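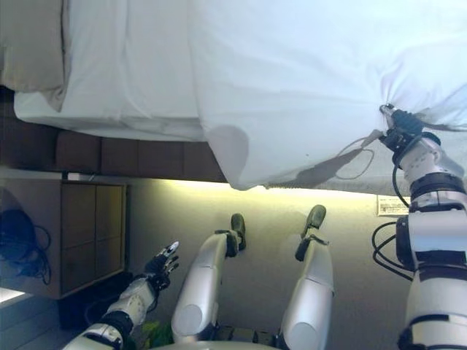 Gerkavcombe is getting its inn back! After four winters with the shutters down, the Garside reopens its doors in December, and bookings for the first fortnight opened this morning, August 14, 2018. Upstairs it's all bright white sheets, cream pillows and padded bases in dark chocolate brown, a long way from the candlewick and damp that older villagers remember. Prices start at £59 a night with breakfast.

The inn has stood at the top of Poven Lane since 1789 and was a coaching stop, a corn store and (briefly) a school before it was ever a hotel. It closed when the roof over the east wing gave way, and for a long time it looked as if that was that. Then Loïc Guérin, who cooked in Nantes before moving here with his family, made an offer on the building and asked the village what it wanted from the place.

The village had plenty to say. The meeting in the church hall drew 170 people, and top of the list was a proper bar with a fire, open to everyone and not only to guests. They're getting it, along with a skittle alley in the old stables and a Sunday lunch that doesn't need booking three weeks ahead.

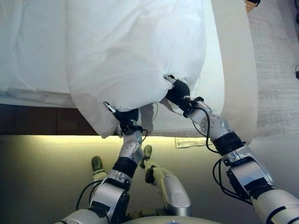 A big white duvet at the bedside.

Local builder Philomena Ansah has led the work, and she's found some lovely things along the way. Behind a false wall in the dining room was a bread oven with its iron door still on, and it will be used again. "We lit it last week to see if it would draw, and it drew beautifully," she said. "I've been grinning ever since."

The roof now has 300 new oak pegs in it, all cut in the Jadon yard down by the bridge. There's still the car park to surface and the sign to repaint, and the bus stop outside needs moving a few yards down the hill. Anyone with old photographs of the skittle alley is asked to drop them in at the post office.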